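Darcy Pryor

1/ Went to the public meeting about the future of Brarnwood airfield last night so that you didn't have to. Thread, with biscuits.

2/ For those who have never had the pleasure: one runway, one hangar, one café, and a windsock that has been the same colour as the sky for as long as I've lived here. One airline, Te Moana, flying one small turboprop to the coast and back.

3/ The question before us was whether Te Moana should stop carrying its own weather observer and let the airfield be run remotely from a screen in Rilum. Which has its own weather, and is welcome to it.

4/ At the moment the observer is Nikau Ellery. Nikau looks out of a window, writes down what the cloud is doing and tells the pilots. Under the new plan a sensor on a pole looks straight up and tells a computer.

5/ I've nothing against the sensor. It measures the cloud directly over its own head very well indeed. Our fog comes in from the side, off the reservoir, like a relative at Christmas.

6/ The man from Flodano, who make the system, had slides. Slide one was a sunrise. Slide two was a different sunrise. By slide three we had reached a pie chart and a woman near me had reached for her coat.

7/ He said the basic package meets every rule it has to meet. I believe him. Then somebody asked about the cameras, the ones that would let Rilum see the far end of the runway, and there was a bit of a pause.

8/ The cameras are in the "enhanced" package. So is the second sensor, the one you'd put by the reservoir. So is the backup link for when the line goes down, and our line goes down if you look at it sternly.

9/ So the basic package is a system for finding out what the weather is doing at Brarnwood, provided the weather is doing it above the pole.

10/ Hemi Tawhiri, who flew the morning service for years before his knees retired him, stood up at this point. He's a quiet man. He asked who decides whether the airfield buys the enhanced version. Answer: the airfield. He asked whether the airline would be told which version it had. Answer: "that would form part of the documentation".

11/ Hemi said he had read a lot of documentation in his time, mostly on the ground, and sat down again. Biggest applause of the evening, and that includes the applause for the tea urn coming back on.

12/ Yupin Onsri from the council then gave us the money. Te Moana sold 352 seats in October. The airfield would like it to be nearer 1,000, and so would everyone who has ever tried to get to the coast by bus.

13/ I asked what the enhanced package cost on top of the basic one. Commercially confidential! I asked whether it was more or less than the new sign at the gate. Also confidential. I have seen the sign. It's a very nice sign.

14/ To be fair to Yupin (I do try), she got the only useful promise out of anybody. No change until there's been a trial with Nikau and the pole running side by side, through the winter, results published. I'd buy a ticket to watch.

15/ Thoa Tô, who does the school run past the reservoir, offered to ring Rilum every morning and tell them whether she can see her own bonnet. The Flodano man wrote this down. I don't think he was supposed to.

16/ Several people have replied asking if I'm against progress. I'm writing this on a phone, in bed, with my feet on a hot water bottle. I'm fine with progress. I'd just like it to come with the bits that make it work already in the box.

17/ It's the same with everything now, I know. Heated seats in the car, legroom on the plane. But if I don't pay for legroom the worst that happens is my knees. I'd put "can see the runway" in another category.

18/ Things I still don't know: who in Rilum does the watching, how many other airfields they watch at the same time, and what they do if two of them fog up at once. The slides said "flexible staffing". There was a picture of a headset.

19/ Written questions have to be with the council in 12 days. Post them or hand them in at the library desk. The online form was down this morning, so perhaps it's on the basic package.

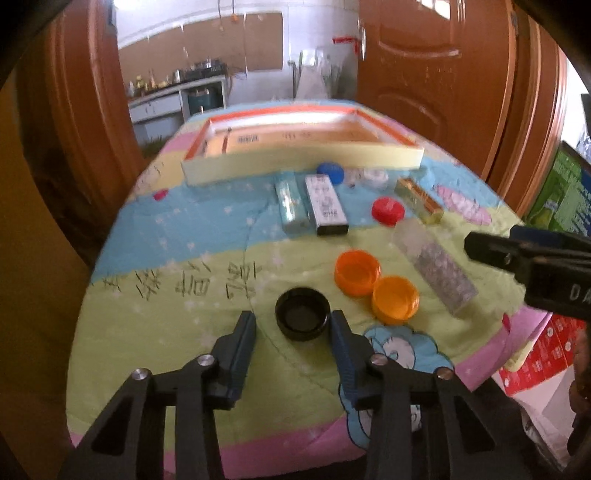 20/ A correction, from Nikau: the windsock was replaced in the spring and is orange. I've been looking at the old one, which is now on the café roof. Apologies to the windsock.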